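Set Design Fundamentals
Unit 4 Handout: Cardboard Mockups for Walls, Floors and Doors
Revised 8/22/21

Read this before the second studio session. Bring it with you, along with your ground plan and your cutting kit. The mockup counts for part of your October grade, and you will build on the same piece in Unit 5, so keep the parts in good shape.

What a mockup is for

A mockup is a rough, full or part-scale version of a piece of scenery, built in cheap material so that mistakes are cheap too. A drawing tells you the width of a doorway. A mockup tells you what the door hits when it opens, how much of the room it hides, and which seats lose their view of the far corner. In this course we use corrugated cardboard for anything that stands up and printed sheet for anything that lies flat.

You are not being graded on finish. Leave the cardboard brown. Paint hides bad joints, and I need to see the joints.

The assigned play setting is the back room of the Samonte boarding house. Your piece is the storage corner with its door, the small opening beyond it, and the low ledge. The measurements are on the ground plan handed out in Unit 3. If you have lost yours, copy one from a classmate before you start cutting.

Materials

Corrugated cardboard, single wall, flat sheets with no creases
Cardboard, double wall, for ledges and any door over 2 feet wide
Utility knife with fresh blades
Metal straightedge
Kraft paper tape, water activated or self-adhesive
White glue
Pencil, square, tape measure
Printed floor sheet

The supply room stocks the Busov sheets, which are cut to a standard size and come flat. You may use salvaged boxes, but cut away every factory fold first. A wall with an old fold in it will bend there sooner or later.

Floors

The floor goes down first. A printed grid does two jobs. It stands in for tile, and it gives you something to line your panels up against. Choose a pattern with thin dark lines on a pale ground. Heavy lines pull the eye down and make the walls look weaker than they are.

Unroll the sheet and leave it flat under weights overnight. Tape the edges, pulling outward from the center as you go. The lines may still look a little wavy. Small waves are acceptable. If the sheet lifts when you slide a panel across it, take up the tape and start again.

Decide early whether your walls run with the grid or across it. A grid set on the diagonal makes a small space look deeper, but you lose the easy alignment, so mark your wall lines in pencil before anything goes up.

Walls and openings

Cut the side panel first and stand it up. Check it with a square at the floor. It should stand along its whole bottom edge without rocking.

Set the inner panel back from the front. The recess is what gives the opening its shadow. With light from the front and nothing lit behind, even a plain rectangle cut in brown board will look like a window or a doorway into another room. If the inner panel sits flush, the opening looks like a hole in a box.

Cut the opening after the panel has been measured in place, and before it is glued. Work from the corners toward the middle of each side so the cuts don't overrun. The ledge runs below the opening and low to the floor. Use double wall board with the flutes running the long way.

Doors

The door panel should be cut in one piece. Hinge it with tape on both faces, leaving a gap equal to the thickness of the board. Keep the lower edge just above the floor. A door that drags will scuff the printed sheet and work the hinge loose.

Place the handle before hanging the door, while the panel can lie flat. A narrow vertical strip in a dark color is enough. It has to show from the back row, and on brown board a thin dark shape shows up well. With the door swung out, check the handle, the recess and the opening behind it together.
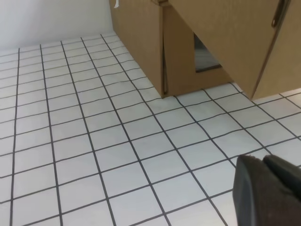
Testing the piece

Do these checks in order and write down what you find.

1. Open the door fully and let go. It should stay where you left it. If it swings back, the side panel is leaning.

2. Open and close the door 200 times. This takes less time than you would expect. Look at the tape at the top and bottom of the hinge afterward and note any lifting.

3. Sit at the left end, the center and the right end of the front row. Sketch what the open door covers from each seat.

4. Turn off the overhead lights and use one lamp from the front. Note whether the opening still looks deep.

5. Press lightly on the middle of the ledge. It may give a little but should come back level.

Common problems

Walls that bow. The flutes are running sideways. Recut with the flutes vertical, or glue a stiffener to the back.

Door sags at the free edge. The hinge tape was put on with the door lying on the floor. Prop the panel at its final height and tape again.

Opening looks crooked. Measure from the floor up on both sides. Students tend to measure down from the top edge, and the top edge is often the least accurate cut.

What to hand in

Your test notes, your three seat sketches, and a one-page list of changes you would make before the piece is built in wood. Label everything with your section. Store the mockup upright on the Sedska racks at the back of Room 162, door closed, with the floor sheet rolled separately with the print facing out.

Reading for next time: Skunomach course packet, section on hinged scenery, through the end of the diagrams.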